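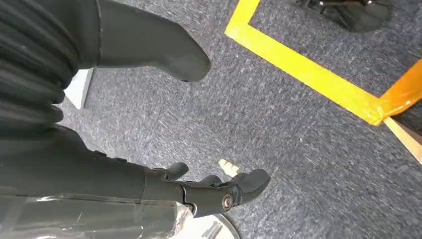

What are we reading in August?

We're reading The Salt Ledger, the second novel from Diekmann Press, and I have 12 copies behind the counter at 30 percent off for anyone in the group.

I finished it at two in the morning, which should tell you something (I'm usually asleep by ten with a book on my face). It starts with a woman coming home to Surnach, a fishing town that has mostly emptied out, to settle her father's debts. She finds his old account book and sees that he was paying one family every month for years, and she can't find a single person in town who admits to knowing them. From there it turns into part mystery, part family story, and there's a long ferry chapter in the middle that I read twice because I loved it so much!

Fair warning, the first 5 chapters are slow. There's a lot of weather. A couple of you gave up on our spring pick for the same reason, so please hang in there until the funeral, when everything picks up. I'm also still not sure how I feel about the ending. My sister thinks it's hopeful and I think it's pretty bleak, so I'd love to hear which side you land on.

We'll meet at 7 p.m. in the back of the Brison Street store, same as last time. Bring a snack if you feel like it. If you like to read ahead, the next one will be either the Denel ghost stories or that big fat lighthouse novel three of you keep asking me for. Reply to this email with your vote and I'll get the order in.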